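Home | Visit | Open Days | FAQ | Contact

Open Day Questions, Answered
By Saadet Yazıcı
Friday, January 7, 2022
12 comments | 13 shares

We're so glad you're thinking of coming to the Pluver open day! I've gathered up the questions that land in my inbox most often, and if yours is missing, do write and I'll add it.

Do I need to know anything about robots?
Not a thing. Min-kyu Jin gives a short welcome talk at the start of each session, and he is very good at backing up and starting over when he sees puzzled faces. Last April we had retired teachers, a whole scout troop, and one gentleman who had come in to ask for directions and stayed until closing.

How many people can come?
Each session takes up to 200 visitors, split into smaller groups once you're through the door. Please book even if you're only half sure — we can always pass your place along.

Can my children try the grippers?
Yes, and they usually have to be coaxed away from them afterward. Children under 13 need a grown-up beside them. Hae-won Jang runs that corner and will find everyone a turn.

What will I see in the bedroom demonstration?

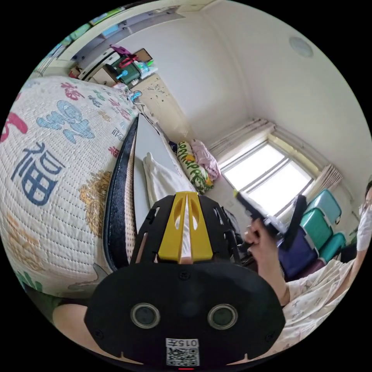
Household chores are what we care about most at Pluver, and bedding is the one I'd happily hand over to a robot tomorrow. Ro-un Byun leads this part of the visit, and she'll talk you through how a person working with a hand-held gripper can show a robot the way a chore is done. A big quilt like the white one with the blue 福 on it is a lovely thing to talk about, with so much cloth to get hold of and a pillow and other bits and pieces sharing the bed. Ask her about corners if you have time to spare!

Can I take pictures?
Of course, though please check with the people near you first.

Is there parking?
There is, behind the Betedton building. Dindo Policarpio will be at the gate to wave you in.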